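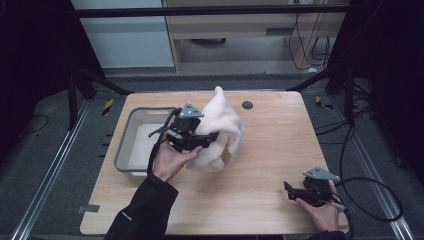
White cloth, gray tray, light wooden table

Forum > Laundry & Linens > Fluffy cloths: fold, roll or just drop them in?

darynab
Hi all! I've been going back and forth on this since August, so I'm finally asking. I have a stack of plush white cloths (the thick kind that never want to lie flat) and a shallow gray tray to keep them in. Folded in quarters they look lovely for a minute and then puff right back up. Do you fold yours, or roll them? My sister swears by rolling, but my rolls come undone every time I pull one out.

Ji_at_home
Fold in thirds, then in half, and smooth it with your palm between folds. Pick it up by a corner first and let it hang a second, it saves so much fussing with the wrinkles. I've done mine that way for years and they stack just fine.

pesar745
I have to disagree with Ji, sorry! Thirds are great for thin dish towels, but anything that fluffy ends up a brick. Roll them snug and stand them side by side so they hold each other up.

Ji_at_home
In a shallow tray, though? Mine would tip right over.

pesar745
Fair point, mine live in a deep drawer.

dhyeo
We skip the fabric softener and ours fold much flatter now. Worth a try before you buy a deeper tray, Daryna.

darynab
Oh, I do use softener, and plenty of it! I'll leave it out of the next load and try the thirds. Thank you, all of you :)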